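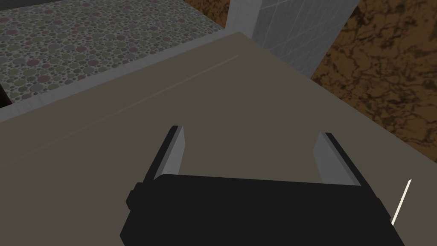

Open fingers over the tabletop in the simulator, from the wrist view.

Hello again from the Histora bench, where most of April has gone into getting our two-armed machine's simulated twin to behave itself. Several of you wrote in after the last issue to ask what "setting up" a robot means when the robot is on a screen, and the answer is that it's a great deal like setting up a metal one, only with cleaner hands and more coffee!

We start every session with the grippers. Folasade Ekpo opens them all the way with nothing between the fingers, notes the reading, and then closes them slowly while she watches for any shudder. Our checklist has 36 lines (it began with 7, back when we were hopeful), and she won't skip a single one, bless her. If the two fingers don't travel evenly, we go back to the joint settings and begin again.

After that comes the part I love best, which is looking through the body view and making sure both arms sit where the software believes they do. The house we load for this is called Narkberg, and it's a good test, with narrow gaps to look through and a bedroom beyond, camouflage bedspread and all. I've grown very fond of that bedspread. When the arm poses match the log we save the settings file, and the one we're using now is number 166, so you can tell we've been at it for a while.
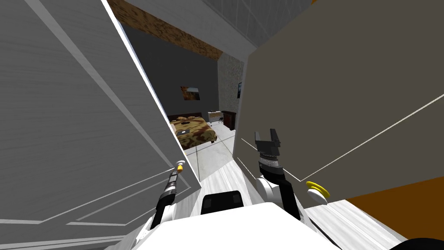 Looking after the settings files

Please put your name in the notes when you save a new one, and leave the old ones alone, even the ugly ones. We had to go all the way back to file 36 last month to find a wrist offset that worked, and I was so glad it was still there.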